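Presets

Notburga Koller sold me a preset pack in December. She sold it to a few thousand other people too, so I don't take it personally, but I've been chewing on it ever since and I finally got around to writing this.

The pack is called Pludameo. Thirty dollars. You get 10 looks, a PDF with a sunset on the cover, and access to a message board where people post a before and an after and other people say "wow, the mood." I said "wow, the mood" myself, twice, before I noticed I was doing it.

What I wanted was for my pictures to stop looking like my pictures. I think that's what everyone who buys these things wants. I have been taking photographs for long enough to know what mine look like: a bit flat, usually a step too far back, somebody's elbow. I scroll past other people's work at night and theirs has that brown, soft, expensive thing going on in the shadows, and for thirty dollars, who wouldn't.

So I ran the whole summer trip folder through it. 2,000 files, most of them bad to begin with. I picked the look called Plemard, the one on the sales page with the woman in the wheat. My nephew's birthday came out looking like a whiskey ad. The lake went green. A plate of scrambled eggs turned a color I have only seen on old office furniture. I'd gone from flat pictures with elbows in them to brown pictures with elbows in them.

Notburga's answer to this, and it's in the PDF on about every other page, is that presets are "a starting point." Fine. A starting point for what? If I have to fix the white balance, pull the greens back, and undo the faded blacks on every file, then I have paid thirty dollars to start farther away from home than I was before.

I complained about this to Silvan Pfister, who shoots weddings and has opinions. He told me I was using it wrong. I've noticed that everybody who defends presets tells you you're using them wrong, and that no two of them agree on what right is. Silvan says you have to nail the exposure in camera. Cúc Trương, who used to assist him, says exposure hardly matters and it's all about the light temperature. Gordon Turcotte, who I know from the camera club and who once lectured me for the length of a whole train ride on the subject of film grain, says the only honest look is no look. Gordon's pictures all look like they were taken through a glass of skim milk, and he's very proud of them.

I don't buy Gordon's version either. There isn't a "no look." The camera company picked one for you before you opened the box. Some engineer decided how red a red gets before it breaks, and how much blue goes in the shade, and you've been signing your name to that person's taste ever since. I had this out with Gordon and he said raw files were different. Raw files still have to be turned into something you can look at, Gordon! Somebody's math is in there. He changed the subject to tripods.

Anyway. What bothers me most is how the selling works. Go look at any of these sales pages (I looked at a lot of them, it was raining). The before picture is always underexposed. I mean always. Then the after is brighter, and warmer, and has been straightened, and somebody has cropped out the trash can. Of course it's better. You could sell anything that way. Put a dim, crooked photo next to a bright, level one and you can tell people it was the lens cap that did it.

And the subjects! Wheat, linen, fog, a hand around a cup of coffee. Things that are already beige. If your life is beige, then yes, a beige filter flatters it. Mine has a lot of blue plastic in it, and fluorescent tubes, and my sister's red car. I'd like to see one sales page, just one, where they run the look over a picture with a white table and a pale blue cup and soft, plain, indoor light, and show me what happens to the white.

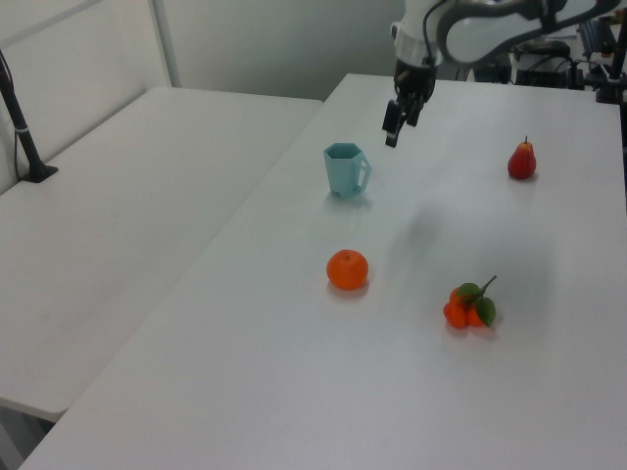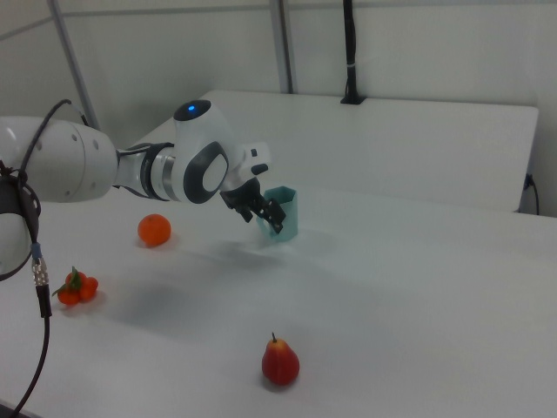
White table, pale cup, no preset on either one.

I've been using plain things like that to test with lately. White is where these packs fall apart. A white tabletop has no place to hide. With Plemard on it, mine went the color of a bandage. There's another one in the pack called Climard, supposed to be the cool one, "Nordic clarity" according to the PDF, and that pushed my whites toward toothpaste. Then I turned the strength slider down to where the white looked white again, and at that point the preset was doing so little that I had to toggle it on and off to see if it was even there.

I should be fair. I did find one use for it. There's a black and white in the pack, no fancy name, and on faces by a window it's pretty good. It's also what you get if you click the black and white button and add some contrast, which I tried, side by side, and I could not tell you which was which an hour later. I showed the two versions to Cúc without saying anything and she picked the free one. Then I flipped them and she picked the free one again. Silvan picked the paid one, but he'd seen the layer name over my shoulder, so I'm throwing that out.

People will say I'm being cheap. Maybe. Thirty dollars isn't much next to what I've thrown at this hobby. I own a Hauser bag that cost more than my first camera and it's a stupid bag, the strap squeaks. But the bag never told me it would help me find my voice. That phrase is in the PDF. "Find your voice." With the same 10 looks as the rest of the message board. I scrolled back through the board the other night and if you took the names off I couldn't have sorted the pictures into piles. Somebody in a desert, somebody in a kitchen, somebody's dog in snow, all the same brown. If that's a voice, it's one voice, and it belongs to Notburga.

Stepan Semeniuk, who reads this blog and emails me when I'm wrong, wrote back in the spring that painters copied their teachers for years and nobody called them suckers. I've been thinking about that one. I don't have a great answer. The best I've got is that copying a painting makes you do it with your own hand. You find out where the green came from because you had to mix it. I clicked a thing and went to make a sandwich, and when I came back I had a folder of green lakes and had learned nothing about green.

So what I did instead, and I'm not recommending it, I'm only telling you, is take 100 of the files and edit them from scratch. One at a time, evenings, no copying settings from one to the next. It was dull. By the end of the first week I had found out that I drag the shadows up way too far on everything, every time, like a tic. That's why my pictures are flat! It was me. It was never the camera and it wasn't the lack of a pack. I'd been scrubbing the dark out of every photo I took, then paying a stranger to put some brown back where it used to be.

I don't know that the hundred are good. Maybe a handful. There's one of my sister asleep in the car with the window light on her neck, and I left the shadow side alone, nearly black, and I like it a lot. She doesn't. She says it looks like evidence.

I did ask for a refund, by the way. The reply came fast and very friendly and said that digital products can't be returned, but here was a code for the next pack. The next pack has "bolder browns."

I haven't used the code. If one of you wants it, email me, and then please send me what it does to a white wall.

Stepan, I know you're typing already. Go ahead.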